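Teaching a simulated arm to turn a microwave knob

I keep being asked whether robots can do the kitchen chores yet, and my answer is always the same: let's see one set a microwave first! 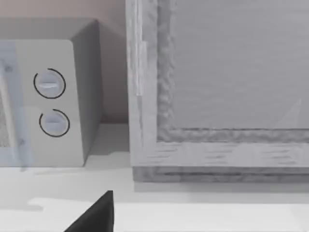
I've been at this on and off since August, in a little simulated kitchen I call Stado, and turning a knob is a lovely first chore (short, repeatable, and nothing gets broken). My way of doing it goes like this.

Start with one knob. Two stacked close together is a proper test, but save the second for later or you'll never know which one tripped you up.

Bring the fingers in straight on, open, with the grip bar between them. Close gently. If you squeeze hard the simulator gets upset and the whole hand starts to jitter.

Now turn the wrist 90 degrees, let go, back off and check the knob's angle. I call it a pass if it's within 2 degrees. Run it 200 times, nudging the starting position a bit each go, and keep a note of every miss. Mine were nearly all bad approaches – the turning itself was fine.

Once that's steady, change the lighting and the height of the worktop, then train again. I needed some 2,000 tries before I was happy.

So, can it do chores? It can turn a knob in my pretend kitchen, and I was thrilled! Getting a plate of leftovers in and out is a much bigger job, and I'm starting on the door next.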